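책 실은 버스가 고개를 넘으면

바닷가 마을과 산골 분교에 그림책을 나르는 이동도서관 ‘스타라룸’의 하루

2024년 3월 21일

버스가 비탈길을 돌아 내려오는 소리를 아이들은 귀신같이 알아듣는다. 분교 운동장에 바퀴가 닿기도 전에 현관에서 실내화가 쏟아져 나오고, 누군가는 한쪽 발에만 신을 신은 채 달려온다. 이 풍경을 처음 본 날 나는 취재 수첩을 꺼내는 것도 잊고 한참 웃었다. 책이 이렇게 반가운 물건이었나!

스타라룸은 서점과 도서관이 먼 지역의 초등학교와 유치원을 도는 이동도서관이다. 시작은 지난 1월, 중고 버스 한 대와 그림책 300권이었다. 운영을 맡은 마누엘라 파브리는 스무 해 가까이 어린이책을 편집한 사람인데, 자기가 만든 책이 정작 어디까지 가는지 궁금해서 직접 따라나섰다고 한다. 지금은 17개 학교가 노선에 들어 있고, 서가에 오른 책은 모두 3024권이다. 버스 한 대에 다 실리지 않으니 나머지는 읍내 창고에 두고 보름마다 바꿔 싣는다.

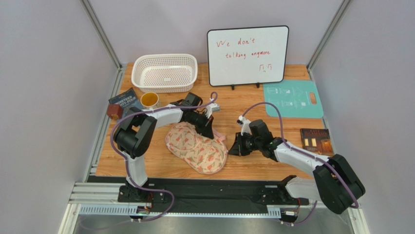

빌려주는 책이 아니라 가지는 책

스타라룸이 여느 이동도서관과 다른 점은 한 학기에 한 권씩 아이에게 책을 아주 준다는 것이다. 고르는 사람은 반드시 아이 본인이다. 선생님도 부모님도 옆에서 “그건 너한테 쉽지 않니?” 하고 끼어들 수 없다. 버스 문 안쪽에는 이 규칙이 큼직하게 적혀 있고, 어른이 입을 떼려 하면 아이들이 먼저 그 글을 가리킨다.

고른 책 첫 장에는 이름을 쓰는 칸이 있다. 1학년 아이들은 이 칸 앞에서 제일 오래 머문다. 연필을 꾹꾹 눌러 쓰다가 뒷장까지 자국이 남고, 동생 이름까지 나란히 써넣는 아이도 있다. 파브리는 이 순간 때문에 새벽 운전도 할 만하다고 했다. “도서관 책은 깨끗이 돌려줘야 하잖아요. 자기 책은 이불 속에도 가져가고 밥 먹을 때도 펴 놔요. 다음에 만나면 모서리가 다 닳아 있는데, 그게 그렇게 예뻐요.”

책값은 지역 인쇄소 롬바르디와 문구 회사 브로라르드가 나누어 낸다. 롬바르디는 그림책 말고도 아이들이 지은 이야기를 묶어 작은 책으로 찍어 주는데, 지난 학기에 나온 첫 권이 나도 탐나서 한 권 얻어 왔다. 고래가 학교 급식을 먹으러 오는 이야기다. 결말은 여기 적지 않겠다. 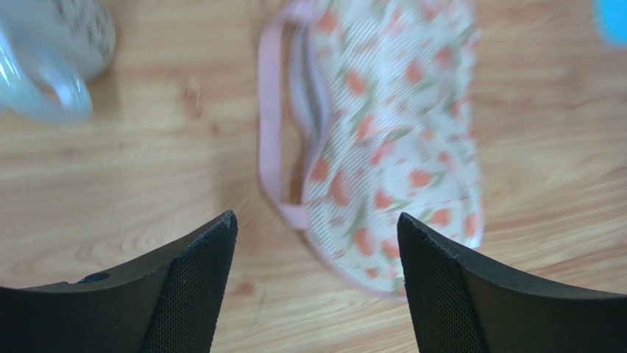
나뭇결 위에 놓인 꽃무늬 같은 잔무늬 천.

읽어 주는 사람들

버스에는 낭독자가 한 명씩 탄다. 요즘 가장 인기 있는 사람은 나이마 압델 라흐만이다. 라디오 드라마 성우 출신이라 늑대와 할머니와 문짝 삐걱대는 소리까지 혼자 다 낸다. 늑대 차례가 되면 맨 뒷줄 6학년들도 슬그머니 앞으로 당겨 앉는다(본인들은 절대 아니라고 우긴다).

툴리오 보르톨로티의 낭독은 정반대다. 목소리가 낮고 느려서, 책장을 넘기기 전에 숨을 한 번 길게 쉰다. 처음에는 아이들이 지루해할까 걱정했는데 웬걸, 그 틈에 저마다 다음 장면을 중얼중얼 알아맞히느라 바빴다. 유치원 반에서는 일부러 보르톨로티를 불러 달라는 쪽지도 온다.

토스토트시데 분교에서는 낭독이 끝나면 곧장 이야기 짓기로 넘어간다. 전교생이 한 교실에 모이는 학교라 여섯 살과 열두 살이 한 조가 되기도 한다. 큰 아이가 받아 적고 작은 아이가 줄거리를 이끌어 가는데, 말이 되든 안 되든 받아 적는 쪽은 고치지 못한다. 이 학교에서 나온 이야기에는 그래서 갑자기 하늘을 나는 냉장고나, 이름이 열두 글자나 되는 고양이가 불쑥불쑥 등장한다. 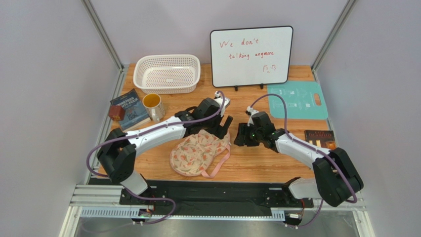
낭독자와 교사를 위한 연수는 학기마다 한 번 열린다. 진행을 맡은 가에타노 코코는 준비물이 단출할수록 좋다고 믿는 사람이다. 구멍이 송송 뚫린 흰 플라스틱 바구니 하나와, 빨간 글씨를 적어 둔 작은 화이트보드 하나면 어느 교실에서든 이야기 수업을 열 수 있다는 것이다. 바구니에는 아이들이 쓴 낱말 쪽지를 모으고, 보드에는 그날의 첫 문장만 적는다. 두 번째 문장부터는 쪽지를 뽑은 아이의 몫이다. 나도 참가자들 틈에 끼어 쪽지를 뽑았는데 하필 ‘양파’가 나와서 진땀을 뺐다. 그래도 내 양파는 끝내 바다를 건넜다.

다음 학기, 그다음 고개

올가을에는 섬 학교 두 곳이 노선에 새로 들어온다. 버스가 배를 타야 하니 시간표를 통째로 다시 짜야 하고, 파도가 높으면 하루를 묵어야 할 수도 있다. 일정표를 짜는 지네브라 파리시는 그 하룻밤을 벌써 기대하는 눈치다. 학교 강당에 매트를 깔고 밤새 책을 읽는 ‘책 야영’을 해 보고 싶다며, 손전등 100개를 어디서 빌릴지 알아보고 있었다.

취재를 마치던 날, 2학년 아이 하나가 버스 계단에 앉아 방금 고른 책을 소리 내어 읽고 있었다. 출발해야 한다는 말에 아이는 두 장만 더 읽겠다고 했고, 운전석의 파브리는 시동을 껐다.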